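Gestión de alojamientos turísticos
Tema 4. Estacionalidad y capacidad de carga en destinos costeros pequeños
Apuntes de clase. Prof. Krystyna Czarnecka

4.1 Planteamiento

En los temas anteriores se trató la demanda turística como un flujo anual. Para un destino costero de tamaño reducido esa aproximación resulta insuficiente. La presión sobre playas, accesos y red de saneamiento depende del número de personas presentes un día determinado, y la viabilidad de los establecimientos depende de lo que ocurre en los meses restantes.

Se trabajará con el caso de Skirholm, municipio insular con 600 plazas de alojamiento declaradas. La oferta se reparte entre un hotel (Borinon), un camping y un conjunto disperso de viviendas de alquiler por semanas.

4.2 Definiciones

Plaza-noche ofertada: plaza disponible para la venta durante una noche. Las plazas cerradas por temporada no se computan.

Pernoctación: cada noche que una persona pasa en el establecimiento. Dos personas durante tres noches generan seis pernoctaciones.

Grado de ocupación por plazas: pernoctaciones divididas entre plazas-noche ofertadas, en porcentaje.

Capacidad de carga física: número máximo de usuarios simultáneos que admite un espacio con un estándar de superficie dado. En el ejercicio de playa se toma un estándar de 10 metros cuadrados por usuario. El valor es convencional y debe citarse siempre junto al resultado.

Capacidad de carga social: nivel de uso a partir del cual el visitante o el residente percibe un deterioro. Se estima mediante encuesta y no es intercambiable con la anterior.

4.3 El alojamiento en vivienda

La vivienda de alquiler plantea dos problemas de medición. El primero es la plaza misma: el propietario declara camas, pero la cama doble se registra unas veces como una plaza y otras como dos. Wouters propone contar siempre dos, criterio que seguiremos en las prácticas. El segundo es la rotación. El cambio de huéspedes se concentra en un solo día de la semana, con lo que la limpieza y la reposición de ropa de cama determinan la hora de entrada efectiva.
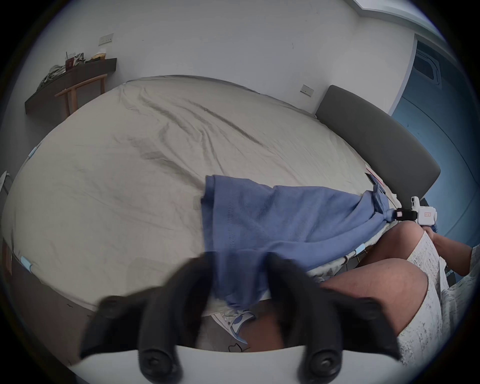
Figura 4.1. Cama con sábana bajera beige y pinzas azul claro en los bordes.

Para la contabilidad de costes, la ropa de cama se imputa por estancia y no por noche. Una estancia de una noche soporta, por tanto, el mismo coste de lavandería que una de siete. De ahí que muchos propietarios fijen una estancia mínima en temporada alta y la retiren en temporada baja, cuando el ingreso marginal compensa el cambio.

4.4 Medida de la estacionalidad

Se emplean dos indicadores:

a) Cociente entre el mes máximo y la media mensual. Es de cálculo inmediato, aunque ignora la distribución de los demás meses.

b) Índice de Gini sobre pernoctaciones mensuales. Vale cero cuando todos los meses son iguales. Con 12 observaciones no llega a uno, sino a 11/12.

En la serie de Skirholm, enero presenta un grado de ocupación del 8 % y agosto supera el umbral que Makris denomina de saturación. Obsérvese que en enero el camping está cerrado: sus plazas salen del denominador. Si se dividiera entre el total declarado, el porcentaje sería menor y la comparación entre meses quedaría falseada. 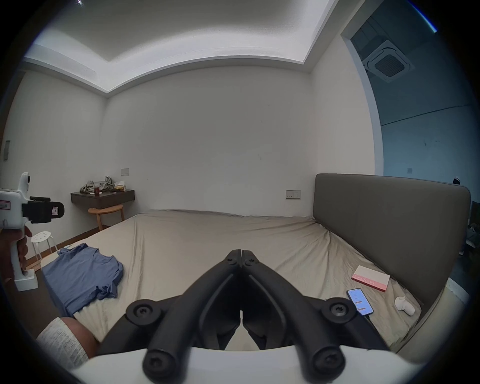
Figura 4.2. Cama con camiseta azul sobre la sábana.

4.5 Instrumentos de gestión

Precio: tarifas diferenciadas por temporada. Efecto limitado si la demanda depende del calendario escolar.

Acceso: cupo de vehículos en el transbordador o aparcamiento disuasorio. La playa de Naketberg limita el aparcamiento a 30 vehículos. Rawashdeh advierte de que el cupo desplaza la carga a las calas vecinas si no se controla el estacionamiento en el camino.

Producto: actividades no dependientes del baño (senderismo, observación de aves, buceo). Requieren que al menos una parte de la restauración permanezca abierta.

4.6 Práctica

Con la hoja de datos repartida en clase, calcúlese el grado de ocupación mensual, los dos indicadores del apartado 4.4 y la capacidad física de Naketberg en pleamar y en bajamar. Indíquese el estándar utilizado. Entrega: jueves, 6 de noviembre de 2008, en el casillero de Ásdís Dalsgaard.

Lectura para el tema 5: Kramer, capítulo 3, salvo el apéndice estadístico.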